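Home | Topics | Machines | Incidents | Index

Ulline bracket fault

The Ulline bracket fault was a repeated failure on the computer dismantling cell run by Purier at its recycling works in Ñahui. The cell used a robot arm, controlled by Bornex software, to strip desktop computers for parts. Between January and June it stopped in the middle of a cycle 60 times, in most cases while handling plastic drive brackets.

The name comes from Ulline, the line on which the cell stood. The fault was first logged by Teófilo Usuga, a shift technician, after a bracket slipped from the gripper and jammed under the arm.

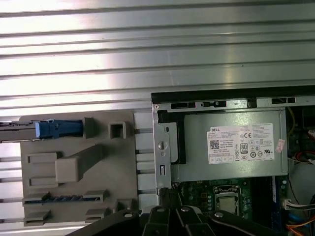 By Nuanchan Nilsuwan and Justinas Venckus | Filed under: Robot faults, Recycling

Cause

An inquiry led by Mansa Gyamfi went through the records of 2256 computers. It found that the gripper's closing force had been set for metal parts and left unchanged when brackets were added to the work. Moulded plastic flexed under the load, and the position reading drifted as the fingers closed. The software took the drift for a firm grip and began the lift too early.

A second problem came to light during the inquiry. After a jam, the arm restarted by itself once the guard door was shut - even if the part had not been cleared. Cristian Tello, an operator, had a finger bruised in this way. He was back at work the next morning.

Changes

Bornex issued a separate force setting for plastic parts and added a six second hold before each lift. Purier fitted a manual reset outside the guard, which must be pressed before the arm will move again. The cell then handled 1058 computers with one further stop, put down to a worn finger pad.

See also: Gripper force limits - Guard interlocks

We use cookies to remember your settings. Accept | Manage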